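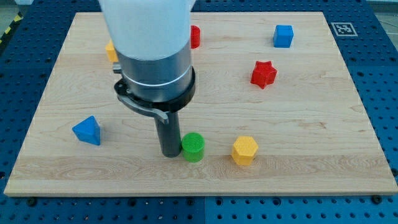
Etornam Agyeman wants to know if it's the same demo as last August, and whether it's worth the drive from Kadville a second time. Good question to start with! It's the same arm and a new routine. Last time it only ran a path we'd typed in ahead of time, and this year it works with the shape blocks on the board, so yes, I'd make the drive (but then I would say that, I've been setting it up for weeks).

Plindlow Open Day: your questions

When is it?

15 March 2019. Doors open at ten in the morning and we shut the arm down at four. The last demo starts at half past three, and I really do mean starts, so please don't roll up at 3:40 and look sad at me through the door.

Where do I go?

The Leltedo building, side entrance, room 21. If you end up at the loading dock you've gone one door too far. Parking is free in the back lot.

Do I need a ticket?

Nope. We had 862 visitors last time without tickets and it was fine, apart from a bit of a squeeze right after lunch. Mornings are quieter if you like to ask a lot of questions.

What will the robot be doing?

Working over a wooden board with colored blocks on it: cylinders, a star, a cube, a hexagon and so on. The tool on the end is a plain dark rod with a rounded tip, so it pokes and nudges things. It can't pick anything up! People ask me every single time why we didn't put fingers on it. Pushing a block where you want it is harder than it looks, and I like showing that part. Try it yourself with one chopstick and a triangle.

Can my kids touch the blocks?

Yes, between runs, when I say so. We have a spare set on the side table for anybody who can't wait. While the arm is powered, everyone stays behind the yellow and black tape, grown-ups included.

What's Wumbei?

That's our name for the software that plans the moves. I'll have it up on a screen during the demo and you're welcome to come and squint at it with me.

How long is a demo?

Twelve minutes, plus however long you all keep me talking.

Can I take pictures?

Please do, just leave the flash off. It messes with the camera we use to find the blocks.

Is there food?

Coffee and cookies in the hallway. We ordered 510 cookies, so go easy until the afternoon crowd has been through.

Can I bring my class?

Sure, just email me first with the number of kids so I can save you a slot.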